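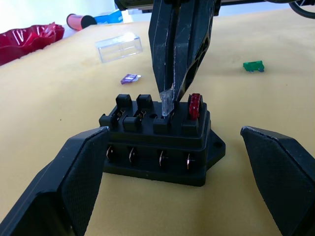 Four-way blade fuse holder with a red fuse seated in the end socket and a clear fuse above the socket beside it.

Position vacant: Assembly and Wiring Technician, Fuse Holders and Small Electrical Parts

Location: Bokamdale
Hours: Full time, 8 am start
Positions available: 2
Reference: 111

Rutherford Electrical Assembly invites applications for two technicians to join the bench assembly section at its Bokamdale workshop. The section fits out fuse holders, relay bases and short wiring harnesses for caravans, boats and farm vehicles. Completed assemblies are sent to the company's fitting centre at Prasthorpe.

About the position

Technicians work at an assigned bench from a printed job card. The card shows the holder type, the fuse rating for each socket and the labelling required. Most of the work involves blade fuses and moulded plastic holders with rear or front terminals. Many of the parts are small, and applicants should be comfortable with fine handling for long periods.

The section currently consists of 12 technicians and a section supervisor, to whom these positions report.

Duties

Check incoming holders for cracked housings, bent terminals and damaged mounting tabs.
Seat blade fuses to the depth and in the order given on the job card.
Confirm that fuse colour and stamped rating agree before a holder leaves the bench.
Crimp and fit terminals to harness leads, and carry out continuity tests.
Record rejected parts in the section register.
Keep the bench and parts trays tidy and return unused fuses to their labelled drawers at the end of the shift.

Selection criteria

Essential:
Good near vision, with or without corrective lenses, and normal colour vision.
Steady hands and the ability to work accurately with parts that must be held by the edges.
Ability to read and follow written work instructions in English.
Current right to work in Australia.

Desirable:
Previous experience in electrical, automotive or electronic assembly.
A Certificate II in a related trade area, or progress towards one.
Familiarity with 12 volt systems.

Applicants without bench experience are encouraged to apply. Successful applicants will complete a paid induction covering static precautions, crimping, testing and the company's labelling system.

Conditions

Overtime is offered from time to time and is voluntary. Safety glasses, work coats and hand tools are supplied. The workshop is air-conditioned, and adjustable stools and magnifying lamps are provided at every bench. Free parking is available at the Brulwood Street entrance.

How to apply

Applications should include a current résumé, the names of two referees and a covering letter of no more than one page addressing the essential criteria. Please quote the reference number on all correspondence. Applications may be left at the front office or posted to Rutherford Electrical Assembly, 17 Brulwood Street, Bokamdale.

Applications close at 5 pm on the last working day of March. Shortlisted applicants will be asked to attend an interview and complete a short practical exercise at the bench.

Rutherford Electrical Assembly is an equal opportunity employer. Applicants who require an adjustment to take part in the selection process should advise the front office when applying.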